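Okay so I finally dealt with the craft table this morning and I'm so happy I have to post about it!

April is card season at our house (4 birthdays, don't ask) and there has been paper everywhere. I made 32 cards this year. The little snippets get into everything - socks, the butter, my hair.

My old method was a damp paper towel, which just glued the bits down. Then I got one of those fluffy chenille dusters, the kind with the fat noodle fingers, and wow. I've been dusting things that didn't need dusting.

Mine's teal, from Nidudden, the little housewares place out by Ralton. Best thing I've bought in ages.

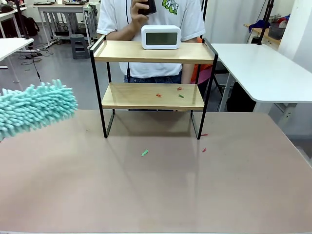

The two-tier shelf used to be the part I skipped. Black metal frame, two wood boards, and red and green scraps always end up on the lower one. I used to pick them off with my fingernails!!

Now I take the clock off, do the top board first, then go along the lower one back to front and let it all land on the table. Table last, one big sweep into my hand.

Go slow around the legs. Skinny bits of paper love to park right next to them.

For washing the duster: pull the head off, warm water, drop of dish soap, squeeze, hang it up overnight. It looks like a sad wet sea creature and then by breakfast it's fluffy again - so satisfying.

Next up is the ribbon drawer. I measured out 27 feet of green ribbon last night and I still haven't found the bottom. Wish me luck!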